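Under the Gray Cloth: Cables at Hladun

Posted 2024-06-16

I have never trusted a tidy bench. Cover a table in good gray fabric, let it hang over the front, and everyone walks past saying how clean it looks. Then you crouch. The Hladun workroom got its new covers in May, along with a cable plan from a firm called Stovau that ran to 23 pages, and I was told the mess under the tables was a solved problem. I went to look for myself.

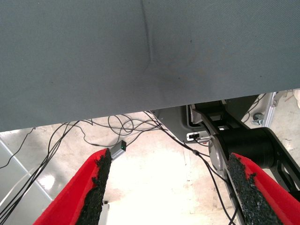

The plan has a whole section on "managed drop zones." As far as I can tell, a managed drop zone is a place where you let the cable fall and then give it a name. I asked for the tray drawings twice and got the same page back both times, with a different date on it.

I will say the cloth is decent stuff. It has a close weave and it hangs well enough, creases aside. Whether it was worth choosing over the cheaper one from Drimulent I doubt, and I doubt even more that anyone compared them side by side. Dark specks show on it, so whoever picked gray because it "hides everything" can think again.

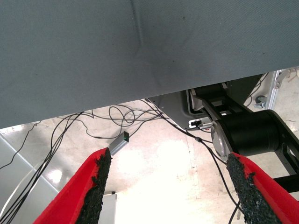
Thin black cable in coils below the cloth, with a small silver device in the tangle, green light on. Managed, apparently.

My own test for a cable job is simple: can you follow one line from plug to plug without touching it? I gave myself 5 minutes and gave up in 3. Labels would help. Stovau quoted for labels separately, and I have yet to hear a good reason why.

The Tiltetico people prefer a mat on the floor and everything in the open. I was ready to dislike that too. It does have one thing going for it — you can see what you are about to step on. I'm less convinced by the claim that a mat "stays flat on its own." Give it a season.

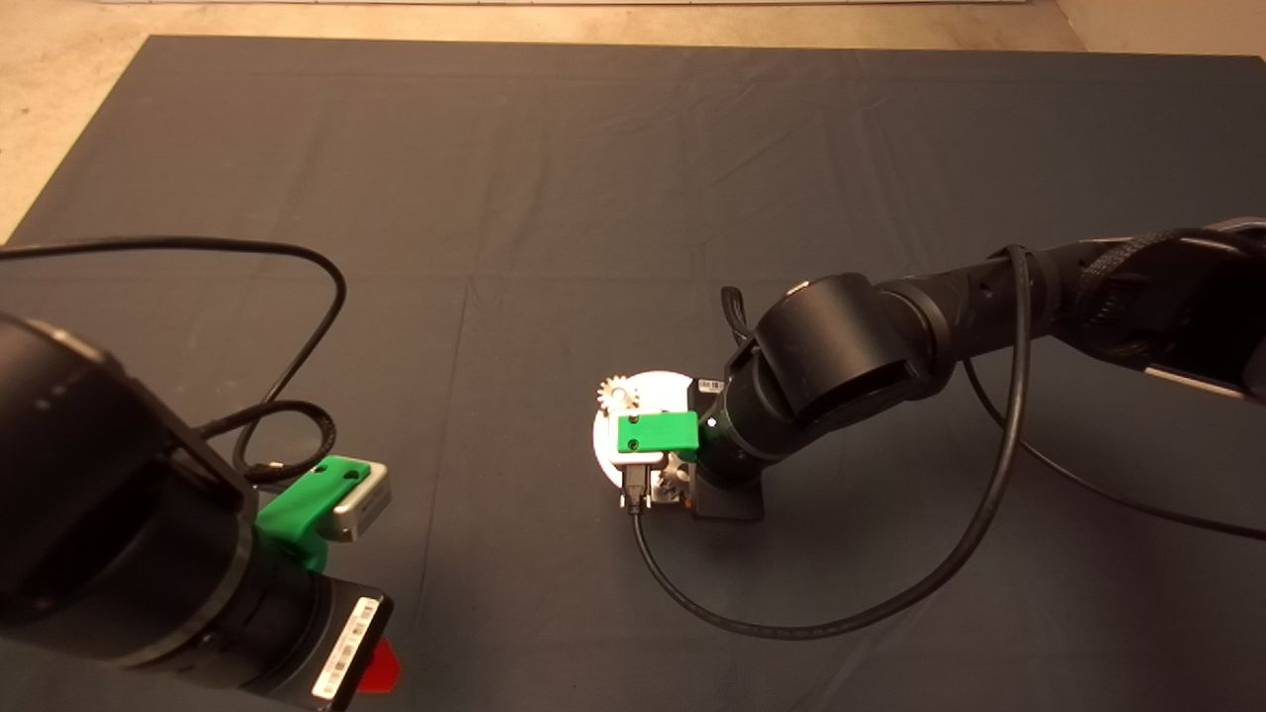
Dark gray mat on the concrete, wrinkled mostly toward the far side, and a black cable sweeping over it to the right.

The plan gets its review in 4 weeks. I'll be back under the table with a flashlight.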